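Chapter 7
When the Arm Is Sure and Wrong

In this chapter
Silent faults and loud faults
What a stop button stops, and what it doesn't
Reading a log without believing it
Writing the incident report

Most robot failures are dull. A cable works loose, a fuse goes, the arm halts with a red light and a number, and somebody looks up the number. We covered those in Chapter 6, and if you skipped it, the robot will assign it to you again later.

The failures in this chapter are worse mannered. The machine keeps moving, the screen stays green, and the log insists that everything went beautifully. We call these silent faults. The arm is doing just what it was told, by a program that has lost track of where things are.

On October 7, 2023, the training lab at Gevamcombe ran a sorting job overnight. The task was to pick up small plastic blocks from a board and put them down again in new spots, 400 times. By morning the log showed 400 successes. The blocks, unfortunately, had not been told. After cycle 234 the fingertip had been coming down beside its targets, closing on air, and carrying that air with great care to the place where the block was supposed to go.

Feven Tesfamariam, who ran the lab, found the cause before lunch. The program counted a pick as good if the gripper reached its closing position. It never asked whether anything was in the way. A gripper holding nothing closes very nicely indeed, so the emptier the grip, the happier the software. The reason for the miss was smaller still: the marker used to line up the camera had been nudged, and every position worked out from it had moved along too.

No one was hurt, and the repair cost less than the coffee drunk while discussing it. Now take the same fault to the Okabe line in Section 7.4, where the arm is bigger and a person reaches in to clear jams. An arm that is wrong about a block can be wrong about a hand. The stop button works fine in such cases - provided someone has noticed there is a reason to press it.

As you read, keep three terms apart. A fault is the thing that is wrong. An error is what the machine now believes because of it. A failure is what everyone else gets to see. At Gevamcombe the fault was a moved marker, the error was a bad set of positions, and the failure was a long night of moving nothing.

The task uses a plain wooden board and plastic blocks in a few basic shapes, with the finger working close to the surface.
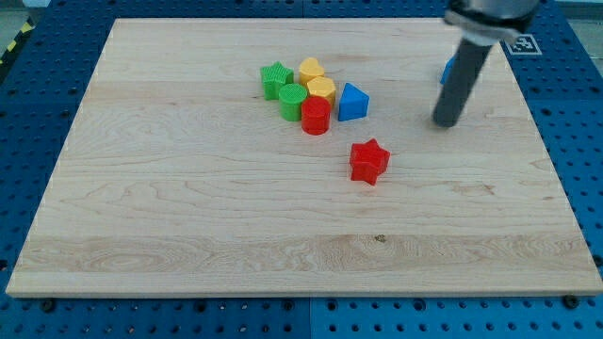 7.1 Silent Faults and Loud Faults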